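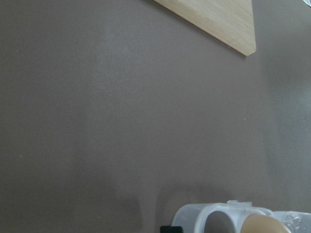
The wrist camera's view of the table, with the corner of the board at the top and the holder at the bottom.

Print this post | E-mail this to a friend

Reading time: 3 minutes

We are in the second half of the club project now and I want to write down where my group is before I forget. The arm is the same one the club used last year. Everyone calls it Tornier, after the label on its old control box. My group is Gülizar Kocabaş, Jui-lin Yeh and me. Gülizar does most of the code, Jui-lin does the setup and the logging, and I do the labeling and whatever is left over.

The task is pick and place. The arm has to take a round object out of a plastic holder and set it on a wooden board, then go back to its start position. A person shows it how by driving it through the whole motion, and we record that. Each full run is called an episode. We need 800 good ones by the end of February, which is the date the club picked for training. All the groups share the arm, so we get it in blocks of 2 hours.

The first thing we learned is that the wrist camera sees very little. When the gripper is low, most of what it gets is tabletop. You may have part of the board in one corner and the top of the holder in another, and the rest is plain brownish gray. I spent a whole evening labeling stretches like that. For each one I mark which phase of the task the arm is in: reach, grasp, carry, place or return. With so little in view I have to go back and forth a few seconds to be sure.

The holder gave us the most trouble. It is cloudy plastic and you can see the things inside it through the open tops, but the highlights along the rims move when the camera moves. Gülizar's first detector kept marking the highlights as objects. She tried a threshold on brightness and that threw out the light wood too. In the end she trained a small model on our own labels, and it does better. It still confuses shadows with the gray object when the light is low. The tan one is easier for it.

Jui-lin wanted to swap the holder for a solid one. We talked about it for most of a session and kept the plastic. The rules say the test will use the same parts as the practice, and I didn't want to record everything over again. He did get his way on the lamp. We used to point it straight down, and now it is turned toward the wall. The shadows have softer edges and they don't jump as much from one episode to the next.

We also have a rule about moving the board. Before every set of 10 episodes, one of us moves it and turns it a little, without measuring. If it always sits in the same place the arm just learns the place. Our early recordings all had it square to the table edge, and the arm missed badly when we turned it. We dropped those recordings. It was 19 episodes, so it didn't cost us much.

The logging software is called Brinar. A former member wrote it and it is mostly fine. It saves the camera and the joint positions on separate clocks, so the two drift apart in a long session. Jui-lin restarts it at every break now. Gülizar has a script that lines them up again afterward, but it needs a clear gripper closing to work from, and a slow, careful operator doesn't give it one. That would be me.

Still to do before the next block: relabel the return phase in the older episodes, fix the script for slow grasps, and find out if the group after us is changing the lamp. If anyone from that group reads this, please leave it toward the wall.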